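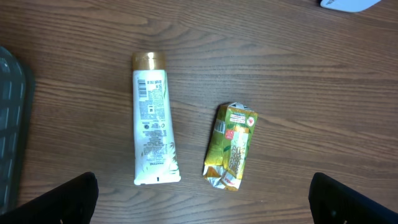 5 min read

Fovach Toledo hanging toiletry bag, reviewed by Simone Cordeiro

I have wanted to write about this bag since July, and I kept putting it off so that I could live with it a little longer, because I've been burned before by things that are lovely for one vacation and a mess by the next. I've now had the Toledo for five months. It has gone with me to my sister's place more times than she would probably like, on a long train trip, and on one very damp weekend at a rented cabin where the bathroom had a sink the size of a soup bowl and no counter at all. I feel ready!

The Toledo is the middle size in the Fovach line. It cost me $87, and yes, I flinched. The bigger one is $119 and has a removable pouch with a zipper that I'm sure is very nice, but I couldn't see myself using it. I bought mine at the luggage shop in Brerkgate (the one next to the bakery, so it was never going to be a cheap afternoon), where they let me unroll it on the counter and fuss with all the pockets for as long as I wanted.

You get a long roll that folds in three and closes with a wide buckle. Open it up, swing the hook out from the top, and it hangs from a towel bar or a shower rod or the back of a door. The hook turns all the way around, and I can't tell you how much I appreciate that. My old Tredis bag had a fixed hook, so on most doors it hung with its pockets facing the wall and I spent my mornings wrestling it around with toothpaste in my mouth. I was fond of that Tredis, mind you. It lasted for ages and the fabric never tore. But the hook drove me up the wall.

The bottom section is the deep one, and for me it's the reason to buy this bag over a smaller one. I have thick hair and I travel with full-size tubes, I'm sorry, I just do. My white one with the gold flip cap lies down flat in there beside a hairbrush and the panel still closes over it without that awful bulge in the middle. Fovach says the deep pocket takes bottles up to 2 inches thick, and I'd call that fair, though if you fill the whole row with fat bottles the buckle becomes a two-handed job.

Above that is a mesh section for small things, and then a flat zip pocket at the top that I use for bandages, tweezers and earrings. The mesh is soft and doesn't snag on rings. The lining wipes clean with a damp washcloth. I know this because I had a conditioner leak on the train and was dreading it, but it came up in a minute and the smell was gone by the time I got home.

Now for my grumbles, and there are a few. The toothbrush sleeve is too short for my electric one, so the head pokes out and I've ended up keeping it in a separate case. The zipper on the top pocket was stiff for the first few weeks and I really thought I had a bad one, but it has loosened up nicely. And the bag is heavy when it's full. If you hang it from one of those stick-on hooks it will come down in the night and scare you half to death (ask my sister). Use a real towel bar.

It only comes in navy and a sort of oatmeal color. I got the navy. The oatmeal was prettier in the store, but I wear foundation and I know what I'm like.

Would I buy it again? I would, and I've already talked my aunt into one. If you mostly do single nights away and use little travel bottles, you'll be paying for room you don't need, and the small size or even the old Tredis would do you fine. For longer trips, or for anyone who shares a tiny bathroom at home and wants their things up off the sink, I'm very happy with mine.

Recent reviews
Packing cubes, three ways
A travel kettle I keep going back to
Tredis weekender, one year on
The best slippers for cold floors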